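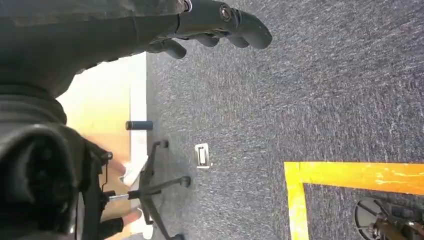

关于我们

先打个招呼，我是Nghĩa La，Rorkdale的两个创始人之一，另一个是Yasuo Imai。公司官网的“关于我们”一直是空的，Yasuo说他写出来像说明书，那就我来写吧，写得啰嗦请见谅。

Rorkdale做的是机器人软件。我们自己不造机械臂，不造夹爪，也不造底盘，这些东西别人造得比我们好太多了。我们写的是中间那一层：相机看到了什么，手该往哪儿去，去的路上会不会碰到自己或者碰到别人，以及出了问题以后，工程师怎么才能在喝完一杯咖啡之前搞清楚到底是哪一步出的错（最后这一条是我个人最在意的，后面会说到）。

我和Yasuo是在Barroso认识的，那时候我们都在给仓库写分拣程序。他写运动规划，我写感知，两个人隔着一条走道天天吵架。他嫌我的位姿估计抖，我嫌他的规划器不看时间戳。吵到后来发现我们俩说的是同一件事：数据从相机走到规划器要经过好几个进程，每个进程都觉得自己手里的是“最新”的。手腕上的相机尤其麻烦，手一动，画面就跟着动，时间差一点点，算出来的杯子就跑到桌子外面去了。那年一月我们辞了职，租了个小办公室，第一件事就是重写时间同步。写完才想起来还没给公司起名字。

我们现在有这么几样东西，简单讲讲。

Jullow是感知和标定的部分。它管手腕相机和头部相机之间的外参，管深度图，也管物体的分割和跟踪。我们花力气最多的地方是“脏”场景：线缆绕成一团，塑料袋半透明，纸盒里还有隔板，黑色的东西放在黑色的东西旁边。干净桌面上的演示谁都会做，我们也做过，做完很高兴，然后客户把自己的工作台收拾都不收拾就给我们看，高兴就结束了。所以Jullow会老老实实给每个结果附上置信度，看不清就说看不清，让后面的规划器自己决定是换个角度再看一眼，还是先停下来等人。

Mallmont是规划和控制的部分，Yasuo的宝贝。它接收Jullow给的东西，算出轨迹，再按固定的频率往下发。它有个脾气：收到过期的数据会拒绝执行，而且日志里会写得很不客气（那些报错文字是Yasuo亲手写的，我劝过，没劝动）。早期用户抱怨它太爱停，后来我们加了分级，可以减速，可以绕行，也可以原地保持，默认值还是偏保守。人在附近活动的时候，保守一点我们睡得着。

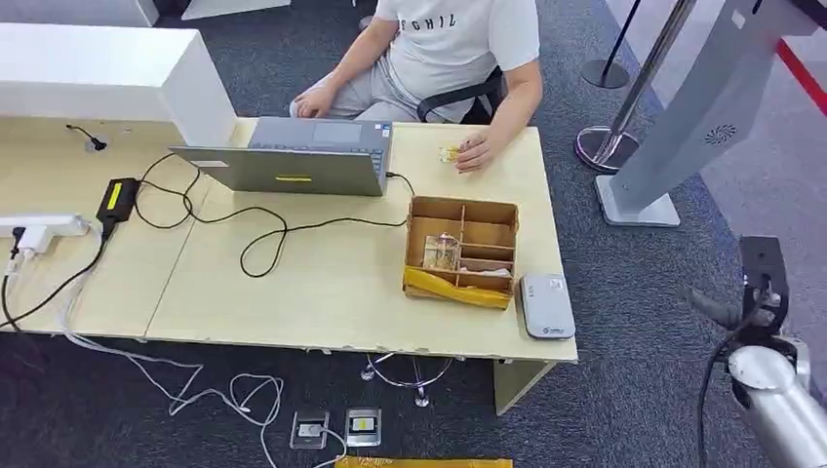 再说说我念叨的调试工具。它到现在都没有正式名字，内部就叫“回放”。你把一次运行的记录拖进去，相机画面、关节角度、规划器当时考虑过又放弃的轨迹，全都对齐在同一条时间轴上，可以一帧一帧往回倒。我第一次用它查问题，查出来是我自己把一个坐标系写反了，当着Yasuo的面。那天他一句话都没说，比说了还难受！不过从那以后，每个新同事入职的头一周都要用“回放”查一个旧故障，自己写结论，再跟当年的结论对一对。偶尔新人的结论比当年的好，我们就把旧的换掉。

目前“回放”的故障库里收了223条记录，其中220条有了明确的原因。剩下那几条贴在白板上，谁有空谁去看。有一条我怀疑是网线的问题，Yasuo坚持是驱动，这个争论已经持续很久了，欢迎来信投票。

除了故障库，我们还有一套回归测试，每次合并代码之前要跑4,000个片段，有仿真的，也有真机录下来的。跑得挺慢，大家都抱怨过，包括我。我们试过只跑一部分，省下来的时间后来全赔在了一次夹爪开合方向的问题上，于是又改回去了。现在的做法是下班前提交，第二天早上看结果。早上第一个到的人负责看，所以我们这儿迟到的理由都比较有创意。

关于我们怎么跟客户合作：一般先来一次短期的试接入。你告诉我们用的是哪种臂、哪种相机、控制接口长什么样，我们把Jullow和Mallmont接上去，跑你自己的任务，用你自己的桌子和你自己的灯光。跑完我们给一份报告，成功的、失败的都列进去，原始记录也一并交给你，你可以装上“回放”自己看。如果看完觉得不合适，也没关系，记录还是你的。我们有一位老客户就是试完之后说“暂时不需要”，过了很久又回来的，回来时带着一份自己整理的问题清单，写得比我们的报告还细，我到现在还存着。

有些活儿我们不接。需要我们改动急停回路的不接，安全电路归硬件厂商管，软件不该伸手进去。要求我们把失败的片段剪掉再做演示的，也不接。

团队不大，做感知的和做控制的混着坐，这是当年隔着走道吵架留下的教训。写代码主要用C++和Python，有同事在偷偷把一部分工具改成Rust，我假装不知道。每周有一个下午不开会，专门用来在真机上试东西，谁都可以上，写文档的同事也上过，还提了一个很好的建议：把“位姿无效”这种提示改成人能看懂的句子，写清楚是哪个相机、差了多少、下一步该查什么。现在你在界面上看到的那些提示，大半是这么来的。

我们也在招人。感知方向希望你自己动手标定过相机，哪怕标得很烂；控制方向希望你看得懂日志，也愿意写别人看得懂的日志。学历写不写都行，来信的时候附一段你查过的最难缠的bug，我和Yasuo会一起读，读完一定回信（有时候回得慢，请多担待）。

下一次开放日是9月5日星期六，可以来现场看“回放”，也可以带着你自己的运行记录来，我们一起倒着看。要来的话先在联系页面留个言，写上用的是什么硬件，我好提前把对应的驱动装好。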